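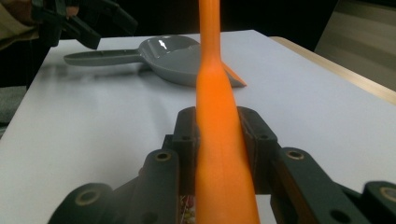
*An orange plastic-like piece held between the jaw pads of a hand-held gripper, with a gray scoop on the table behind it.*

Jarkard has started taking orders for its Dundosetti hand-held gripper kit, a pair of trigger-operated grippers for recording everyday tabletop tasks. The kit sells for $878. Buyers who already own a Jarkard camera mount can get it without the mount for $798.

The grippers let a person pick up and move household items by hand while a camera on the tool records the work. Labs and small companies use recordings of this kind to train robot arms.

Product manager Miroslava Halás said the linkages were redrawn after early users complained about stiff jaws. "People were getting tired before lunch," she said. "The new version takes less squeeze to close, and you can swap a jaw pad with one screwdriver."

The first batch is limited to 200 kits and will ship in October. Each one comes with 2 spare sets of jaw pads, a carrying case and a printed setup guide. Cameras are sold separately.

Maj-Britt Løken, who runs the test bench at the training firm Kuhlmann, tried a preproduction kit on kitchen tools and toys. She said it handled thick handles well but slipped on thin flatware. "I'd like a softer pad for spoons," she said.

Jarkard said a softer pad is in testing but gave no price or release date. Orders go through the company's distributor, Jaltano.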